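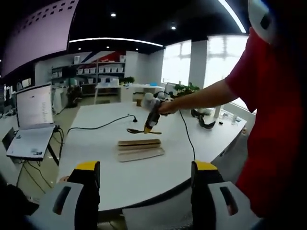

Cleaning a white tabletop before you repair its edge takes longer than the repair, and it decides how well the filler holds. Old wax and kitchen grease sit in the surface even when it looks clean. Wipe the whole top with warm water and a little dish soap, then go over it again with plain water and let it dry overnight. Give the edge extra attention if it is rounded, like the one on this white table, as hands and sleeves rub along it all day. Keep a white rag for the last wipe so that any dirt shows up on it.

3 min read

What you need

Two-part filler, a flexible scraper, 300 grit sandpaper, masking tape, and a small can of white enamel. I use Pirkum filler and Ciken satin enamel. Other makes will do the same job, but read the drying times on the can.

Filling the chips

Run masking tape along the top, just back from the damage. Scrape out anything loose. Mix only as much filler as you can use in a few minutes – it stiffens quickly in a warm room. Press it into the chip and leave it slightly proud of the surface. On a curved edge, bend the scraper with your thumb so that it follows the shape, and pull it along in one pass.

Deep chips need two layers. Let the first one harden completely before you add the second.

Sanding

Wrap the sandpaper around a piece of foam pipe cover. A hard block will leave flat spots on a curve. Sand lightly along the edge and stop when you can't feel the join with a fingertip. Vacuum up the dust and wipe the edge once more.

Painting

Whites vary more than people expect. Try the enamel on the underside first and look at it in daylight the next day. I did a set of tables for the El Fassi café in June and had to go back to the store in Pornby for a warmer shade, number 778 on their card.

Put on three thin coats with a small foam roller, with a light sanding after each of the first two. Pull the tape while the last coat is still a little soft.

Leave the table alone for 2 days before putting anything on it. Enamel feels dry well before it is hard, and a warm mug will mark it. If the filler sinks later, sand that spot and fill it again.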